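4.2 Produce picking with a hand-held basket
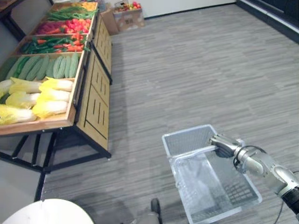 The second task set moves from the shelf aisle to the produce stand. The robot carries a shopping basket in its right hand, puts it down next to the stand, picks the items on the order, and places them in the basket. We chose this task for the order in which things have to happen. A policy that handles each grasp well can still fail if it lets go of the basket too far from the stand, or if it leaves the basket where the base needs to go next.

Figure 4. View from the head camera during the basket phase of the produce task. The right hand is closed around the basket handle, and the basket is still empty. Napa cabbages fill the nearest bin of the tiered stand, with ridged green gourds in the bin behind them and peppers and long green beans farther up.

All demonstrations were collected by teleoperation in the Grustlow test room. We recorded 136 episodes and kept 102 for training. Episodes were dropped when the operator restarted a motion partway through, or when the camera and joint streams drifted apart. The operator was told which items to pick but was free to choose the order and the place for the basket. This gave more spread in basket position than we had planned for, and we did not try to even it out.

The policy takes the head camera image, the joint positions of both arms, and a short text order. It does not receive a separate basket pose. In early runs we supplied one from the Ernia tracker, but the clear walls of the basket gave poor depth readings against the patterned carpet, and the estimate jumped when the hand covered part of the handle. Removing the pose input made training simpler and did not hurt the placing step. The policy seems to use the hand and the handle as its main cues while the basket is being carried, and the rim once it is on the floor.

We split each episode into five phases: approach, set down, reach, grasp, and place. Phase labels were added by hand by Pak-hei Lai and checked by Witold Witkowska, who settled the cases where the hand was still in contact with the handle after the basket had touched the floor. These labels are used only for scoring and are not seen by the policy.

Most failures fell in the reach and grasp phases. Cabbages were the hardest item. They are stacked in overlapping layers, so lifting one head can shift the heads around it, and the stored grasp target is then out of date. The gourds gave less trouble - they lie side by side and present a similar shape from above. For peppers we counted a grasp as correct if the hand came up with at least one pepper of the right kind, even when it brought others along.

Six episodes were held out with the basket set down on the far side of the base, a position that does not appear in the training set. We report these separately in Section 4.3, together with the runs that used the Felilska controller for the left arm.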